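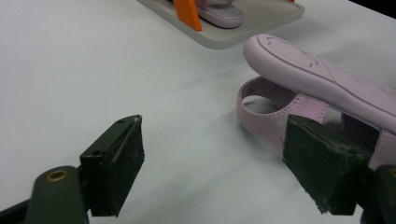 Dörte Weidemann
Redactora de la sección de calzado

Sandalias de verano: galería de la temporada

Cada octubre reviso las sandalias antes de guardarlas. Las pongo de una en una sobre una mesa clara, miro la suela, las tiras y las costuras, y anoto lo que hay que limpiar o llevar a arreglar. La galería se abre con la sandalia en tono lavanda rosado, tumbada de lado sobre la mesa blanca.

Sandalia lavanda, suela
La suela es de un lila rosado suave, con un reborde que sigue el contorno y surcos curvos cerca del talón. En los surcos se mete la arena fina. Los repaso con un cepillo de dientes viejo y agua con jabón neutro, siempre en el sentido del dibujo.

Sandalia lavanda, tiras
Las tiras son del mismo tono que la suela y forman lazadas. La del talón es redondeada y lleva un pespunte fino en el borde. Ahí conviene usar un paño apenas humedecido y no frotar el hilo.

Notas de limpieza

Los colores pálidos se manchan con facilidad y se aclaran mal si se deja secar el jabón. Paso dos veces un paño limpio con agua y luego otro seco. Nada de lejía ni de quitamanchas con disolvente. Para las marcas oscuras del canto uso una goma de borrar blanca, con poca presión.

El secado se hace a la sombra, con el zapato de lado y girándolo a media tarde. El sol directo amarillea los tonos lila. Tampoco las acerco al radiador: en Bikville perdí así un par, con la suela despegada por la puntera.

Antes de guardar reviso tres puntos: la unión de la tira con la suela, las costuras del talón y el interior, donde se apoyan los dedos. Si un hilo asoma, lo corto a ras con tijera pequeña; si la costura se abre, va al zapatero. En el taller Ivenness cobran la costura de talón por par y suelen tenerla en 2 días.

Para el relleno basta papel de seda sin tinta. El de periódico destiñe. Hago un rollo corto y lo paso por dentro de la lazada del talón para que no se aplaste durante el invierno. Cada par va en su caja, suela contra suela, con una hoja entre medias.

En la tapa escribo el color, la talla y el arreglo pendiente. Las cajas de cartón de Bogale admiten hasta 94 litros y en ellas caben varias de zapatos, pero prefiero no llenarlas del todo: las de abajo acaban deformadas. Las guardo en el altillo del pasillo, lejos de la pared exterior.

Archivo de la sección
La galería pertenece a la serie de cuidado del calzado. El archivo completo tiene 3.898 fotografías, ordenadas por color y por tipo de cierre. Las sandalias claras están en la carpeta de verano, junto a las alpargatas.

Próxima galería: botas de lluvia, limpieza y parches.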